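カテゴリ：論文・報告 ＞ 会議と記録
シェア 5　コメント 2

4. 会議の決定事項はどこに残るか

4.1 対象とデータ

本節では、会議で決まった事項が議事録、チャット、チケットのいずれに記録され、その後どのように参照されたかを検討する。対象は、Hukesell社とGrilinska社の開発部門で開かれた定例会議である。両社とも会議の予約に同じカレンダー機能を使っているが、議事録の書式は異なる。Hukesell社では部署ごとの共有文書に書き足していく方式をとり、Grilinska社では会議ごとに新しい文書を作成する。

記録管理ツールNallo上の文書、チャットの投稿、チケットの変更履歴を突き合わせ、決定事項とみなせる記述を3,903件抽出した。このうち600件を無作為に選び、2名の評定者（Bimla Dwivedi、Younes El Khatib）が独立に分類した。判断が割れたものは協議のうえで確定し、それでも一致しなかったものは「分類不能」として残した。

分類の単位は文とした。一つの文に複数の決定が含まれる場合は分割し、同じ決定が複数の場所に書かれている場合は、最初に書かれたものを原記録、残りを転記と呼ぶ。要約や言い換えを伴うものも転記に含める。担当者名だけを別の文書に写した記述は、決定の内容が読み取れないため除外した。

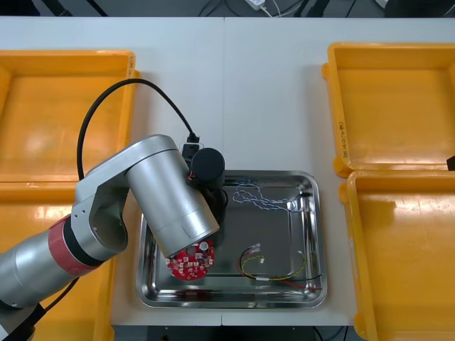 図3　トレイ上に伸びるロボットアーム

4.2 原記録の所在

原記録が最も多く見つかったのは議事録で、チャットがこれに続いた。チケットに最初に書かれた決定は少なく、その多くは障害対応のように、会議の前からチケットが存在していた案件に関するものだった。議題の段階でチケット番号が付されていた会議では、決定も同じチケットに書かれる傾向がみられた。

チャットの原記録には、会議の終了直後に投稿されたものと、翌日以降に確認の形で投稿されたものがある。後者は「先ほどの件ですが」「例の件は」といった書き出しが多く、投稿だけを読んでも何の決定かが分からない。検索で見つけるには、投稿者か日付を覚えている必要がある。Karunaratneによる決定記録の区分では、こうした投稿は「文脈依存型」に当たる。

議事録についても問題がないわけではない。Hukesell社の共有文書は長くなりやすく、過去の決定を探すにはページ内検索に頼ることになる。見出しに議題名を入れる部署では目的の箇所に早くたどり着けていたが、見出しが日付だけの部署では、該当する回を順に開いて確かめる操作が履歴に残っていた。

4.3 転記と食い違い

転記のある決定では、原記録と転記の内容が一致しないものが見られた。食い違いは次の項目で生じていた。

・期限（「月末」が特定の日付に置き換わる、など）
・担当（部署名が個人名に変わる）
・条件（「予算が承認された場合」という但し書きが落ちる）

条件の欠落は、期限や担当の食い違いに比べて発見が遅れた。期限や担当はチケットの一覧画面に表示されるのに対し、条件は本文を開かなければ見えない。Grilinska社では、条件付きの決定が無条件の作業として着手された例があり、後の会議で差し戻されている。この例では議事録に但し書きが残っていたものの、着手した担当者はチケットのみを参照していた。

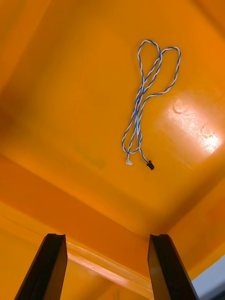
Evaristo Carrilloは聞き取りのなかで、但し書きを本文に書いても読まれないので、自分は条件が付いた決定をそもそもチケットにしない、と述べた。承認が下りてから起票すれば食い違いは起きないが、それまでの間は議事録を読み返すほかに確認の方法がなく、欠席者には伝わりにくいという。

同様の運用は他の回答者にもみられた。起票を遅らせると転記の誤りは減る一方、未起票の決定を一覧する手段がなくなる。Sajib Kanagaratnamが管理する部署では、これを補うために議事録の末尾に「保留中の決定」という欄を設け、次回の会議の冒頭で読み上げている。この欄は2022年2月に導入されたもので、同年9月の時点でも使われていた。ただし、解消した項目を欄から消す担当が決まっておらず、同じ項目が繰り返し残る回があった。

4.4 分析上の制約

口頭で合意され、どこにも書かれなかった決定は本分析では扱えない。会議の録音は両社とも保存しておらず、記録の網羅性を外部から確かめることはできなかった。また、Grilinska社のチャットには保存期間の定めがあり、期間を過ぎた投稿は対象に含まれていない。同社の原記録に占める議事録の割合は、この影響で高めに出ている可能性がある。

分類基準の草案に対しては、Rokeya Nanayakkaraから、転記と再決定の区別が曖昧であるとの指摘を受けた。これを踏まえ、会議で改めて議題になった場合は再決定とし、転記には数えないこととした。再決定の扱いは次節で述べる。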